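首页 课程 讲义 练习 关于
阅读时间:3 分钟
2024年10月23日 文/Riku Minami

第9讲 购物篮与留言板:桌面上的收纳练习

上一讲讲了抽屉,这一讲换成我最喜欢的题目:敞口的篮子!它没有盖,没有隔层,东西放得好不好一眼就看得出来,所以特别适合拿来练手。

一、先看篮子,再看东西
带网格孔的红色塑料购物篮很轻,提手平贴在篮沿上,四面都能伸手。装的时候先把大件靠边立住,小盒子往空当里塞,圆罐横放也行,只要旁边有东西挡着。

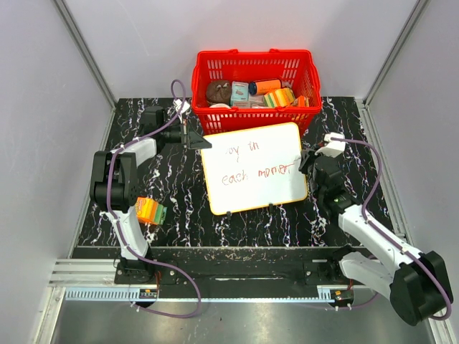
圆的东西最爱滚,这是初学者碰到的第一个麻烦。我的办法是给它找两个“邻居”:一个方盒,一块软包装,左右一夹就老实了。特雷维克(Trevik)的旧讲义主张圆罐一律竖放,我不太同意,浅篮里竖着放容易高出篮沿,拿别的东西时老碰到它。大家两种都试试,手感差别真的很大!

二、留言板放哪里
小白板写上一句短话,摆在篮子前面,整张桌子马上就有了精神。用词越短越好,英文手写体尤其要把字距拉开,字母挤在一起,隔两步就认不出了。红笔很醒目,擦的时候要多擦几遍。 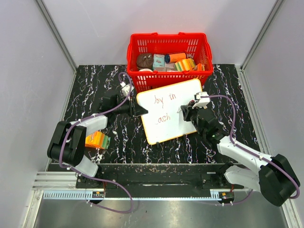 板子和篮子之间留一掌宽,手能伸进去取东西,又不会显得散。还没归位的小盒先横放在桌子一侧,等篮里腾出空当再决定,千万别硬塞(我自己就常犯这个毛病)。

三、台面也算一件东西
深色带白纹的台面很好看,可是纹路本身已经够热闹了,摆件的颜色就要挑干脆的。大红、橙、蓝压得住,浅灰和米白放上去容易“化”进花纹里。另外,光面会反光,换个角度再看一眼,往往能发现刚才没注意到的空处。

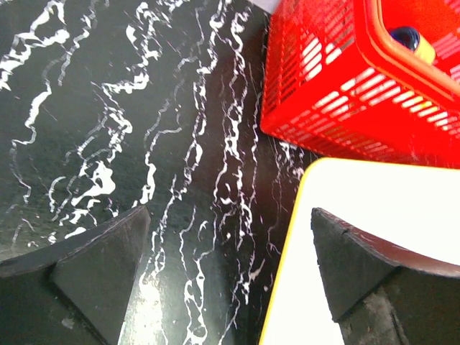
图3 黑底白纹台面与红色篮子一角

课后练习
1. 从家里挑14件小物,装进一只敞口篮,取出任何一件时不移动超过两件。
2. 写一句留言,英文不超过24个字母,从三米外读一遍。
3. 下一讲带上格雷乌达勒(Grevuddale)分组表,按组交换篮子点评。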